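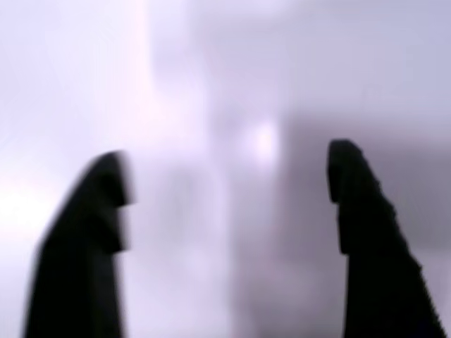 Counting scale comes up short on full carton of sachets

Status: Solved
Product: Erkel counting scale, bench model
Opened by: Woo-jin Sung, Skinance packing room
Opened: 27 September 2025

Hi all, I'm hoping someone can save my sanity before our next order goes out. We pack sample sachets of hand cream into cartons, and every carton is supposed to hold 3,000. Our supplier, Seo, ships them to us already counted. We tip them into a tub, check the count on the Erkel, then bag them into the carton and tape it up. Easy job, we've done it for ages.

Well, the last carton came up as 2,974. I took the tub off, put it back on, same thing. I zeroed the scale and tried again, same thing! So I wrote a slightly grumpy email to Seo, and a very nice person there wrote back that their machine count was 3,000 on the nose and would I mind checking my end. So this is me checking my end.

What I've tried so far:

Turned it off, waited, turned it back on. Let it warm up through my coffee.
Leveled the feet. The little bubble was a hair out, so I got my hopes up, but the count didn't change.
Wiped the pan and looked underneath. There was a curl of packing tape stuck down the side (gross, but I got it out). No change.
Tared the empty tub again. It's the same tub we always use, a plain one with no lid.
Moved it to the other bench, away from the fan.

I haven't counted them by hand yet because, well, 3,000 sachets. I will if I have to. Please don't make me.

Reply from Erkel support

Hi Woo-jin, thanks for such a thorough list, you've saved us both a couple of emails. Since the reading repeats so well, I doubt there's anything wrong with the weighing part. Could you tell me how you set the piece weight for these sachets? Did you type it in, or did you put a sample on the pan and let the scale work it out? And if it was a sample, how many pieces?

Woo-jin Sung

Sample on the pan! I put 5 sachets on, pressed the sample button, keyed in 5 and it beeped at me happily. That's what the card taped to the bench says to do. I have a feeling you're about to tell me something about the card.

Reply from Erkel support

Ha, I might be. The card may be fine for heavier things, but five is a small sample for something as light as a sachet. Each one is filled a tiny bit differently, and if your five happened to be on the heavy side, the scale thinks every sachet weighs that much. Over a full tub the small error piles up and you get a low count. Try a much bigger sample, grabbed from different places in the tub and not all off the top. Count that sample by hand, twice if you can stand it.

Also, have the sachets changed at all? New film, new filling, anything like that?

Woo-jin Sung

OK, so I went and asked, and yes, kind of. The cream is the same but this is the first batch in the new wrapper. I'd noticed it felt different (crinklier?) and didn't think any more of it. I did do a fresh sample for this batch though, so I guess that only matters for the old saved weights. I'm going to delete those so nobody picks the wrong one off the list.

Doing the big sample now. I've got sachets lined up in rows of ten along the bench and I keep losing my place whenever somebody talks to me. Back in a bit.

Woo-jin Sung, later

Right! I counted out two hundred, counted them again, put them on the pan and saved the new piece weight. Then I put the whole lot back in the tub, tared properly this time with the empty tub on first, and got 3,000. I may have said something out loud.

I didn't quite trust it, so I took out a handful of twenty and it dropped by twenty. Put them back, and it went right back up. Then I did the sample over again from scratch with a different two hundred, and the total still came out at 3,000. Good enough for me.

I've emailed Seo to say sorry. I've also ripped the card off the bench and written a new one, which says:

Empty tub on, press tare.
Count two hundred sachets from all through the tub. Count them again.
Sample on, press sample, key in the number, wait for it to settle.
Save under the batch name. Don't reuse an old one.

One more question while I've got you. Our order sheets go through Hemley, and whoever is packing has to type the count in from the scale display. Is there a way to make the scale hold the number on the screen until we clear it? I keep lifting the tub and then forgetting what it said.

Reply from Erkel support

So glad that sorted it, and the new card looks great. There's a hold setting in the user menu, under display. Switch it to manual and the last settled count stays up until you press clear. Just remember to clear it before the next tub goes on!

I can't speak for the Hemley side, so anything about the sheet itself would have to go to them.

Woo-jin Sung

Found it, works great. Adding "press clear" to the bottom of the card now. You can close this one, thank you so much!

Ticket closed by customer.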